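Myfanwy Parry on ten years of mending clocks

11/10/20

Myfanwy Parry had been a school secretary for most of her working life when she took a clock to be repaired and was told it would cost more than the clock was worth. She took it home and opened it up herself. 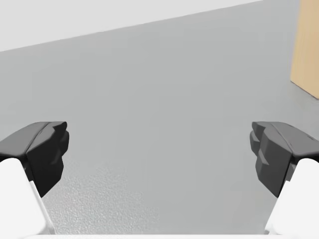
"I broke it, of course," she says. "The spring went and I lost a screw under the cooker. But I'd seen how it fitted together by then, and I wanted another go."

She was 61 at the time. Her first proper teacher was Anas Harb, who ran an evening class above a shoe shop and let her stay on after the others had left. He made her clean the same movement over and over before she was allowed to oil one.

"Most people put in far too much oil. Anas used to say you should hardly see it. I still get clocks in here that are swimming in the stuff, and the dust sticks to it and wears the pivots down."

Her workshop, Vetell, is the back bedroom of her house. She takes in mantel clocks and wall clocks, and the odd carriage clock if the case is sound. She will not do watches. Her eyes are not good enough now, she says, and she passes those on to Kaede Ueda, who trained properly and has the right bench for it.

A simple clean and service takes her around 6 hours, spread over several days. Then the clock runs on the shelf for 2 weeks before she will hand it back.

"They'll keep good time for a day or so and then start to drift. If you give it back too soon you only see it again."

Parts are the main trouble. Suspension springs are easy enough to buy, but wheels for the older French movements usually have to be cut, and she sends that work away. The wait this August was longer than she would like.

She has thought about taking on a pupil. One young man came for a few sessions in the summer and was careful with his hands, but he has moved away for work.

"I'd have him back," she says. "He's got my spare mainspring winder, for one thing."

Vetell is taking in repairs again from next month, by appointment only.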